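Course Handout: Gathering Driving Examples for a Learning System
Serora Field Methods, unit 2
Revised 02/06/2025

By now you've all met the Drirkgate collection in the readings, and I'd like us to spend a little time with it before anyone starts training anything. It holds 1364 short clips, and I know the temptation is to pour the whole lot in and see what comes out (I did exactly that my first year, and I'm still a bit sorry). Please look first! Open a clip, stop it anywhere, and ask what a learner could pick up from that one moment about where the road is and where it ends. 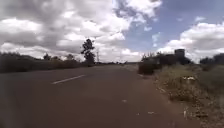
Fig. 1. Open road with a crumbling right edge and litter on the verge.

A road edge like that is hard to label by hand. Two patient people will draw it in two places, and both will have a point. Our rule is to follow the last solid asphalt and leave the dirt out, even when the line comes out wobbly. Scraps lying on the pavement get the tag "small debris" — don't skip them, however dull they seem, as a learner that has never met a bit of litter may brake for one.

Traffic gets its own pass. Label every vehicle you can make out, and where one is badly smeared, mark it "vehicle, unclear" and don't guess at the type.

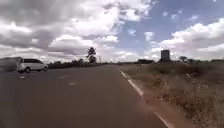
Sevim Ertürk wrote back on the draft of these notes that she would keep the unclear ones out of the first training round altogether, and bring them in only once the plain cases are going well. I've come round to her view for the first round, though I'd still label them now while you have the clip open.

Next, painted edges. Chipped or faded paint still counts as one line, so carry your label across the gaps. Where there is no paint down the middle, write "none seen" in the lane field. A blank there reads as "not checked" in Jestis, and we lost 76 clips that way last September.
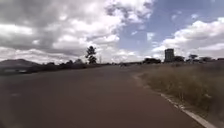
Fig. 3. White painted curb on the right, no center markings.

For next time, please label ten clips each and bring your questions along.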